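Why Are So Many Tablecloths Covered in Squares?

Osell Kids Explain-It | December 9, 2025

Think of a picnic. Go on, any picnic. There's probably an ant in it, and a sandwich that got sat on, and underneath it all a cloth with squares.

Cartoon picnics have squares. So do pizza boxes, jam jar lids and a suspicious number of tea towels. The word for a pattern of squares like this is "check", and it has been hanging around kitchens for so long that we've stopped noticing it. Grown-ups are especially good at not noticing it. Ask one why the tablecloth has squares and you'll get "because it does", followed by a request to set the table.

We can do better than that. First we need to talk about string.

Cloth is string that got organised

Most plain cloth is made by weaving. You start with a lot of threads stretched side by side, all going the same way. These are called the warp, which sounds like something a spaceship would use but is much slower.

Then another thread goes across them. Over one, under one, over one, under one, until it reaches the far side and turns around and comes back again. This crossing thread is called the weft. Push each row up snug against the last one, keep going for a very long time, and you have cloth.

Pull a scrap of old tea towel apart at the edge (an old one, and ask first) and you can see threads running in both directions. If you pull out enough of them you'll no longer have a tea towel, so know when to stop.

How the squares get in

Imagine your warp threads aren't all one colour. You've set up a band of red ones, then a band of white, then red, then white. If you wove across with plain white you'd get stripes, some of them a bit washed out.

Now change the weft too. Weave a band of red, then a band of white, then red again. Look at what happens where they cross:

Red crossing red makes a solid red square.
White crossing white makes a solid white square.
Red crossing white makes a square that's half of each, and from across the room your eye gives up and calls it pink.

So a cloth woven this way has 3 colours in it, even though the weaver only bought two. This kind of cloth is called gingham. The squares come along for free, more or less, because a loom only knows two directions. It's very good at squares. Ask it for a circle and you'll be there all week.

You can get checks other ways too. A printer can stamp them onto cloth, or paper, or plastic, in any colours it likes. Printed checks often skip the in-between colour and go straight from dark to light, like a chessboard. One clue is to flip the cloth over. Woven gingham looks much the same on both sides, while a print is often paler on the back.

The useful bit

Once people had checks, they found reasons to keep them.

Drop a blob of tomato sauce on a plain white cloth and everyone at the table knows what you did. Drop it on red and white checks and you have a chance. Your eye is busy with all those edges, and one more red patch doesn't stand out the way it would on an empty background. The stain hasn't gone anywhere. It's hiding in a crowd.

Animals have been using this trick for ages. A busy pattern makes a shape harder to pick out, whether the shape is a moth on bark or a dribble of soup.

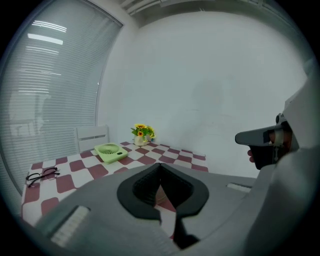 Red and white checks on a table.
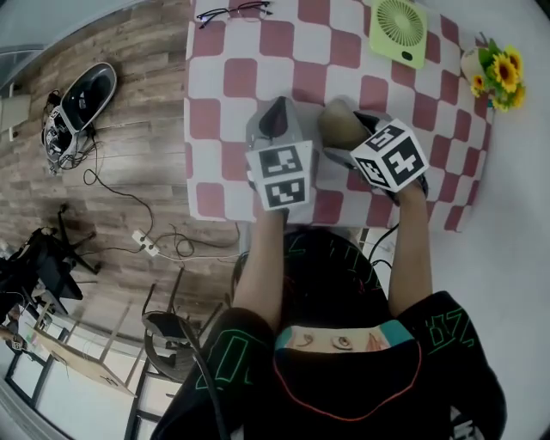
Why your eyes like an edge

Your eyes send your brain far more information than it wants to deal with. To save effort, your brain pays extra attention to edges, the places where dark stops and light begins. A plain wall gets hardly any attention. A check pattern is practically all edges, so it looks loud from a long way off.

That's handy if you want to be seen. Finishing flags at car races are black and white checks for exactly this sort of reason. (How they started is a bit of a mystery, and people who love car races will argue about it until the cars go home.)

Checks also help your brain work out distance and shape. You know the squares on a tiled floor are all the same size, so when the far ones look smaller, you read them as farther away. Painters worked this out hundreds of years ago and went slightly overboard. Old paintings are full of tiled floors that show off how well somebody could draw a tiled floor.

It works for bumps as well. Drape a checked cloth over a bowl and the lines bend around it, and you can tell there's a round thing under there without lifting a corner. This makes a checked cloth a poor place to hide a bowl.

Make your own, with no loom and not much mess

You'll need two sheets of paper in different colours, scissors, a ruler and some glue.

1. Fold one sheet in half. Draw 8 straight lines from the fold towards the open edges, and stop each one a finger's width before you get there.

2. Cut along the lines, starting at the fold. Open the sheet out flat. It should still be in one piece. If it's in several, get another sheet and say nothing.

3. Cut the other sheet into strips as wide as the gaps between your cuts.

4. Weave the first strip through, over and under. Slide it up to the end.

5. Weave the next strip the opposite way, so it goes under where the last one went over. This is the step everybody forgets.

6. Keep going until you can't squeeze in another strip, then glue down the ends.

Paper strips are wide, so you'll get a neat two-colour check with no pink bits. To get the pink, you'd need strips as thin as thread.

Words to drop into conversation

Warp: the threads that are stretched out first and stay put.

Weft: the thread that does all the travelling.

Loom: the frame or machine that holds the warp tight.

Gingham: woven cloth with even checks, usually white and one other colour.

Tartan: checks with more colours, more lines and a lot more opinions.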